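Neues aus dem Haus: Der Tisch bleibt, wo er ist

Drucken | Als E-Mail versenden

Seit dem Umzug nach Stodley haben wir fünf Entwürfe für einen Belegungsplan der Gemeinschaftstische gesehen. Der erste kam von mir und hielt bis zum Mittagessen. Der zweite war eine Tabelle mit Farben, in der Grün »frei« bedeutete, außer in der Spalte von Tania Navaratnam, dort bedeutete es »Tania«. Über die Entwürfe drei und vier breiten wir den Mantel des kollegialen Schweigens. Der fünfte gilt ab April und passt auf eine halbe Seite. 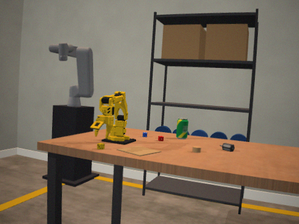 Gebucht wird künftig für höchstens 8 Tage am Stück. Wer länger braucht, schreibt eine Mail an Kieran Cullinane und bekommt vermutlich auch eine Antwort, nur eben nicht am selben Tag. Der Plan gilt für die Tische, nicht für Fensterplätze, Steckdosen oder das moralische Recht auf die gute Lampe. Eine dicke Holzplatte auf dunklen, kantigen Beinen verleitet offenbar dazu, Dinge für immer darauf abzustellen, und so bitten wir darum, nach Ablauf der Frist die ganze Platte zu räumen, auch die hintere Ecke. Eine Jacke über der Stuhllehne ist keine Buchung. Ein Zettel mit »bin gleich wieder da« ist auch keine, vor allem wenn das Klebeband schon vergilbt.

Neu ist außerdem das Regal im Flur. Es hat 300 Euro gekostet, der Einbau durch Ó Briain noch einmal 700, und wir möchten daher gern erleben, dass jemand etwas hineinlegt. Die Fächer werden nach Nachnamen vergeben. Ein Fach ist so breit wie ein Aktenordner und eine Brotdose, wenn beide guten Willens sind.

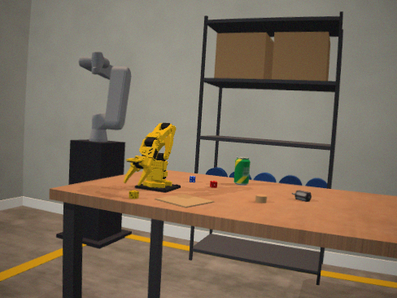
Rizwan Farooqui wandte in der letzten Runde ein, ein Plan ohne Strafen sei eine Bitte, und Bitten hätten wir schon im alten Haus genug aufgehängt. Er schlug vor, Dauerbelegern den Kaffeedienst zu übertragen. Das fand eine Mehrheit, bis jemand an den Kaffee dachte. Wir versuchen es also zunächst ohne.

Den Plan gibt es am Eingang und auf Papier bei Áine Quinlan.

Weitere Meldungen
Schlüssel: Wer hat den zweiten?
Fahrräder bitte nicht mehr im Treppenhaus
Protokoll der Hausrunde, 10. Februar 2018

Kontakt: Hausbüro Stodley | Alle Rechte vorbehalten | Nach oben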